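How to give your machine a fair go at sorting the snack tub

People ask me whether a robot can do the housework yet. My answer is that it can do a bit of the pantry, if you set the pantry up for it and have the afternoon free. What follows is the routine we use at Kirko before letting an arm near anything in a kitchen.

Start with one tub and one bowl on a table at hip height. Use a tub with thick walls. Thin takeaway containers flex when bumped, and the machine will chase one clean off the table.

Put soft packets in the tub. They're the honest test. Tins are easy, and every brochure has a tin in it. A clear bag has no edge worth mentioning as far as the software's concerned, and it changes shape the moment you touch it.

Do the job by hand first, with a gripper in each fist. Two grippers, two cables, and keep the cables on your side of the table. Come in from above the rim, close slowly, lift straight up, then move across. Rest the other gripper near the table edge until you need it.
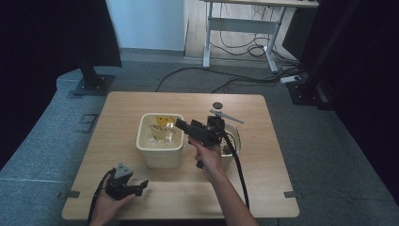 Page last changed: 2021-06-29

Keep the bowl close behind the tub or beside it, so the reach is short. If it holds anything granular, expect to sweep. Dry pet food travels a remarkable distance across carpet – I'm still finding March's.

Do six clean runs by hand, then hand over to the arm. Ours, a Tamura, managed three on its first go and spent the rest squeezing the rim of the tub with real conviction. A ten-year-old would be quicker, but wants pocket money.

If the packets keep slipping, drop the closing speed and try again before you touch anything else. Notes on finger pads are on the Nukositz page.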